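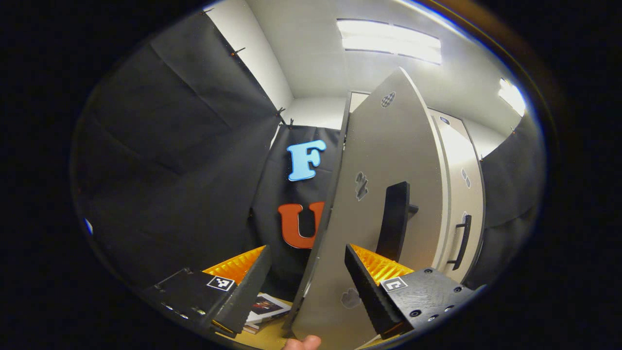 A metal detector is a tool that finds metal you can't see. It does not dig, and it does not use a magnet to pull things up. It uses electricity and a coil of wire to notice when metal is close by. Metal is in more places than you might think. Small round screw heads, like the ones along the dark finger on the right, are the kind of thing a detector can pick up if they are made of metal. So are coins, nails, bottle caps and lost keys.

How does it work?

The flat round part at the bottom of a detector is called the search head. Inside is a coil, a long piece of wire wound around and around in a circle. When electricity from the battery runs through the coil, it makes a magnetic field. You can't see or feel the field, but it spreads down into the ground.

If there is a coin in the ground, the field makes tiny electric currents move inside the coin. Those currents make a small magnetic field of their own. The detector senses the small field and makes a beep.

Many detectors have 2 coils. One sends the field out and the other listens for an answer.

Does it know what it found?

Not for sure. Different metals answer in different ways, so some detectors give a low sound for iron and a higher one for silver or copper. A piece of foil can sound a lot like a thin gold ring. You have to dig to find out.

How deep can it go?

Most hobby detectors find a coin only if it is fairly close to the surface. Big things can be found deeper down. A coin lying flat is easier to find than one standing on its edge.

A hunt at Clatunlow

Beca Mostyn takes her detector to the beach at Clatunlow every October, when the summer visitors have gone home. Last time she walked for 90 minutes and dug up 70 things. Most were pull tabs and bits of wire. One was a key with the number 704 stamped on it. She handed it in at the Losik Street office, and she put the trash in a bin.

Rules to follow

Ask the owner before you search on any land. Some parks and old places do not allow detectors at all.
Go with an adult.
Fill in every hole.
If you find something sharp, or something that looks like a bullet or a bomb, do not touch it. Move away and tell an adult.

Words to know

Coil: wire wound in a circle.
Magnetic field: the space around a magnet or a coil where its force can be felt by some metals.
Search head: the part of the detector you swing over the ground.

Page last changed 5/26/18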